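Home | News | Community | Culture | Letters | Archive

Library in Prarkdale moves its seed exchange to the post

Apr 23, 2020

The seed exchange of the Prarkdale town library will continue this spring by mail, the library said in a short letter to its members. The reading room has been closed to visitors, and the usual exchange morning, when people come with envelopes and go home with different ones, cannot be held.

Josefina Barrientos, who has led the exchange from its beginning, said the collection now has 698 kinds of vegetable, herb and flower seed. Most of them were given by gardeners in the town and in the villages along the Huenchumán road.

"In February we still printed posters for the hall," Barrientos said. "Then we had to think again, and quickly. The beans do not wait for us."

Members may ask for up to 12 packets each. They write the names of the seeds on a sheet of paper, put it together with a stamped envelope, and send it to the library. The list can be read on the library's page, and a paper copy is sent to members who have no computer. Last year the exchange gave out some 3,000 packets, and Barrientos expects that the number will be higher now, when many families are at home and want to dig.

Tomatoes are the most wanted. A small yellow one with the name Provomora, which was brought to the town by the grandmother of Constanza Iturra, is already finished for this season. Iturra has promised to save more seed in the autumn. 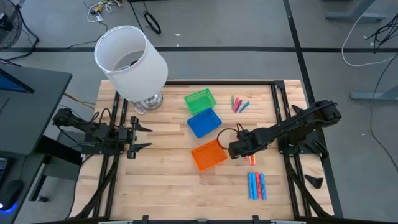
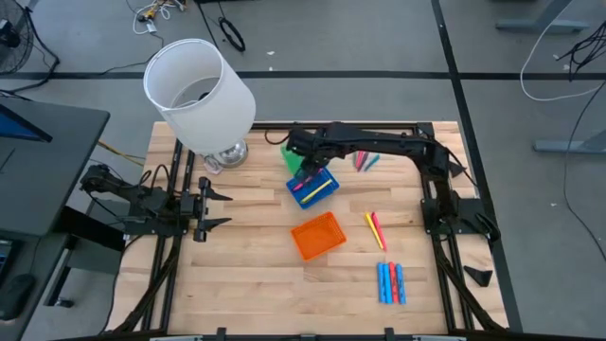
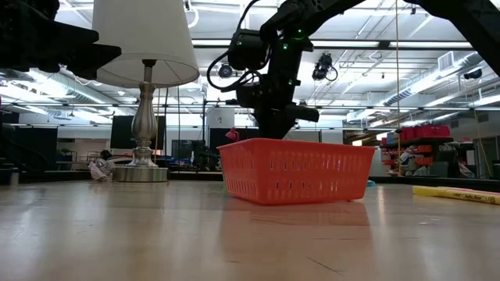
The packets are sorted by sowing time, and this work is now done in the homes of three members. Toivo Juntunen takes the early vegetables, Catalina Troncoso the herbs, and Gilang Tambunan everything that is sown after the last frost. For members who want to keep their own seed in order, Juntunen recommends small plastic baskets in different colors, such as green, blue and orange, with one color for each part of the season. He also asks that every packet has the year on it, written in pencil and not in ink, which fades on his windowsill.

Seed can be given as well as taken. The library would like to receive more peas, leeks and old kinds of lettuce. Pumpkin seed is not needed, because there are 40 kinds in the drawer and few people with enough ground to grow them.

Letters that arrive before the end of the month will be answered first.

Contact the newsroom | Copyright 2020 | Back to top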